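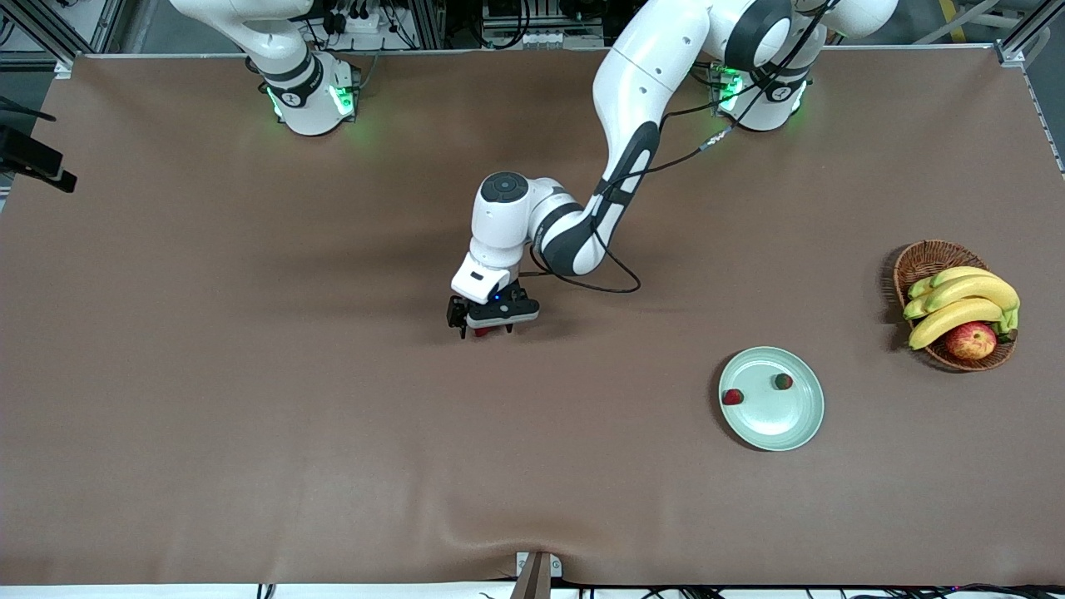

Hurnetti fan post pairs

A small dataset of matched social media posts by members of pop groups, as spotted and discussed by fans. Each record is a pair of public posts that fans have linked, with the reasons they gave.

Contents

The release has 2386 pairs. They were picked from 3000 fan submissions to the Durkport forum; the rest were duplicates or pointed to posts that had been deleted. No photos are stored, only short text notes.

Fields

pair_id – running number, with gaps where a pair was withdrawn
group – group name as written by the submitter
gap_hours – time between the two posts
claim – what fans matched on: place, clothes, caption, pet, food, other
reply – whether either star or their agency answered
notes – free text, up to 50 words

Labelling

Poul Nørgaard and two readers at Dalsgaard sorted the claims. Where they disagreed, the pair went under "other". Spelling of group names was left alone, so the same group may turn up under two or three names. Use groups_alias.csv to merge them.

Known problems

Large fandoms are heavily over-represented. The 40 pairs from the Ketgate archive have no gap_hours value. Posts made near midnight may be a day out, as submitters used their own local time.

A pair in this set is a fan claim. It does not show that two people are dating, and the data should not be used to say so.

Changes

December – removed pairs with private accounts, fixed the comma bug in notes

Removal requests go to the tracker, with the pair_id in the title.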